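Herkdale Household Table Games Survey – Data Card and Read Me

Version 5
Maintained by the Mastport Centre for Leisure Studies
Contact: Kathleen Foley, data custodian

Summary

This release contains 760 written accounts of domino play in private homes, clubs and seniors' centres across the Herkdale region. Each account records the rules as the respondent understood them, the name given to the game, the usual number of players and the method of scoring. The collection is text only. Images are not distributed with the data.
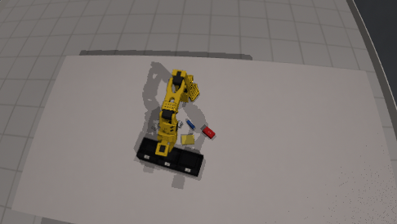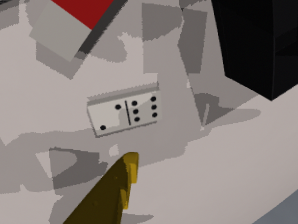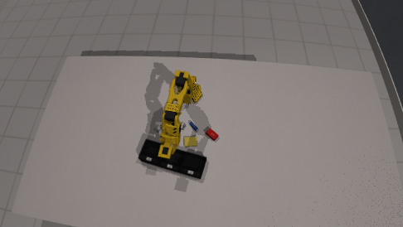
Computer renderings. The second shows the 2–6 tile lying flat.

Background

The survey began as a neighbourhood history project under Donal Tully, who noticed that families on either side of the Laltau River used the same name for games with quite different rules. The first interviews were conducted at kitchen tables and transcribed by hand. Later rounds used a mailed questionnaire, and the current round added an online form for respondents who had moved away from the region.

Contents of the release

accounts.csv – one row per account
glossary.csv – local terms, with spelling variants and the localities in which they were reported
localities.csv – the 25 localities used for coding
questionnaire.pdf – the form as mailed, in English
changes.txt – corrections made to earlier versions

Fields in accounts.csv

account_id: a serial number with no meaning outside this release.
locality: the place where the respondent learned the game, which may differ from the place of residence.
game_name: as written by the respondent. Spelling has not been normalised.
set_size: double-six, double-nine, double-twelve or unknown.
players: the usual number, or a range.
draw_rule: whether a player unable to move must draw from the boneyard, pass, or draw up to a limit.
scoring: free text.
learned_from: a relationship category such as parent, neighbour or co-worker.
mode: interview, mail or online.

Blank cells mean that the question was not answered. They should not be read as "no". In the interview rounds the draw rule was not asked as a separate question, and the field was filled in from the transcript wherever the wording allowed it.

Coding

Coding was carried out by Delia Sârbu and Rónán Cullinane working separately. Differences were settled in discussion and are listed in changes.txt. The category "house variant" was retired in the present version after the coders found that it had been applied to three unrelated practices. Accounts formerly under that heading have been recoded individually, and 15 remain marked as unresolved.

Known limitations

Respondents were not sampled at random. Clubs are over-represented, and players under the age of 18 were not approached. Accounts collected by mail are shorter than those collected in person and seldom describe how a blocked game is scored. The Abdel Hamid bequest, a bundle of letters on café play, has been excluded until permission is received from the family – researchers wishing to consult it should write to the custodian.

The glossary reflects reported usage only. It is not an authority on the origin of any term, and several entries contradict one another.

Privacy

Names, street addresses and club membership numbers have been removed. Localities with very few respondents have been merged with a neighbouring locality. Users must not attempt to identify any respondent.

Terms of use

The data may be used for teaching and non-commercial research. Redistribution of altered files under the same title is not permitted. Published work should cite the survey by its full name and version number.

Corrections

Corrections may be sent to Declan Ní Chonaill at the Centre, quoting the account_id. Those received before the end of August will be considered for the next version.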